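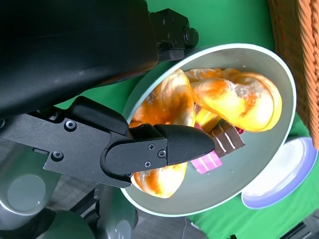 **brurkley_bob** wrote:
Disagree with the OP on position size. Risking 2 percent on every trade is fine if your system has a few hundred trades behind it. With 13 it's a guess.

**dtsikata** wrote:
OP here. I never said 13 was enough to go live, I said it was enough to keep looking. The backtest has 300. The 13 are the forward ones, small size, since I switched the data over to Wadora.

- Delali Tsikata

**brurkley_bob** wrote:
ok missed that. Still - same 2 percent on the breakouts and the pullbacks? Those aren't the same trade. Your pullback stop is way tighter so you end up with a huge position and one gap kills you.

**lamisi_a** wrote:
Gap thing is real. Had it happen in July, stop was sitting nice and close, opened miles under it. Lost several times what the spreadsheet said I could lose. I cap position value now as well as risk. Whichever is smaller wins.

**fillevwood** wrote:
Or just trade fixed size and stop fiddling. Everyone spends months on sizing for a system with no edge

**dtsikata** wrote:
> Everyone spends months on sizing for a system with no edge

I spent an afternoon on it. And fixed size on stocks with totally diffrent volatility is still a sizing decision, just a bad one imo

**fillevwood** wrote:
Bad how? Less to go wrong. My equity curve is ugly but it goes up.

**lamisi_a** wrote:
Going up over what, one bull run? Not being rude, asking.

**fillevwood** wrote:
Fair. Mostly, yes.

**brurkley_bob** wrote:
Delali can you rerun the 300 with a cap like Lamisi's? Curious what it does to the drawdown. My bet is you give up a bit of return and the worst stretch gets a lot shorter.

**dtsikata** wrote:
Will do, tonight or tomorow. The Opoku script does the cap already, I just had it turned off. Commissions in or out?

**brurkley_bob** wrote:
In. Always in. And slippage on the stops please, don't fill them at the exact price

**lamisi_a** wrote:
+1 on slippage. Post both runs, same start balance.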